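# How does a video game know when you've bumped into a wall?

Have you ever driven a racing car in a game, gone round a corner far too fast and smacked straight into the barrier? I do it all the time! But think about it for a second. That barrier isn't made of anything. It's just coloured dots on a screen. So what stopped your car?

I make small driving games in my spare bedroom, and I love this question, so get comfy.

## Invisible boxes

The car you see has mirrors, wheels and maybe a silly flag on the back. The computer mostly ignores all that. Hidden around the car is a much simpler shape, often a plain box, and we call it a **hitbox**. The wall has one too. When the two boxes overlap, the game says "Bump!" and pushes your car back out again.

Round things often get a ball or a pill shape, and long bendy things get several shapes stuck end to end.
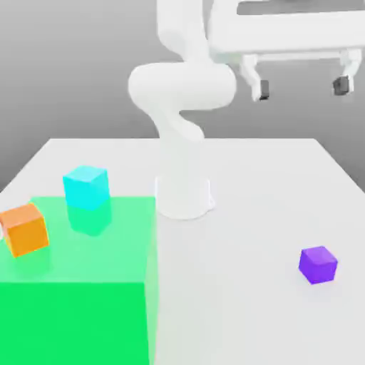
*A computer-made robot arm on a white table. Which simple shapes can you spot?*

Why not use the real shape of the car? Well, my little red racer, the Grunon, is built from 627 tiny triangles. Checking every one of them against every bit of wall would be a LOT of sums. My box has 6 sides. Much quicker!

## Checking, checking, checking

My game checks for bumps 40 times every second. That sounds like plenty, doesn't it? But if a car is really zooming, it can be in front of a thin wall at one check and behind it at the next. The boxes never overlapped, so the game never noticed, and your car goes sailing off into nowhere. Game makers call this **tunnelling**.

My friend Chang-ho Kwon found one of these on my Stemby track. He hit the last bend at 410 (game miles an hour, not real ones!) and shot clean through the fence. He was delighted. I spent all evening making the fence thicker.
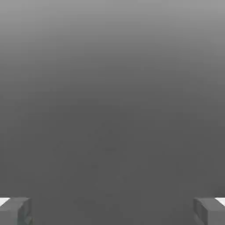

*Lots of smooth grey, and two gripper fingers at the bottom.*

## Try it yourself

Next time you play a driving game, creep up to a wall very slowly and stop when you can't go any further. Is your bumper touching it? If there's a little gap, you've found the edge of the hitbox. Lamp posts are good for this, and so are hedges (some hedges have no hitbox at all, so you drive straight through the leaves).

Draw your favourite game car on paper, then draw the fewest boxes you can that still cover it. Mine took two, one for the body and one for the roof.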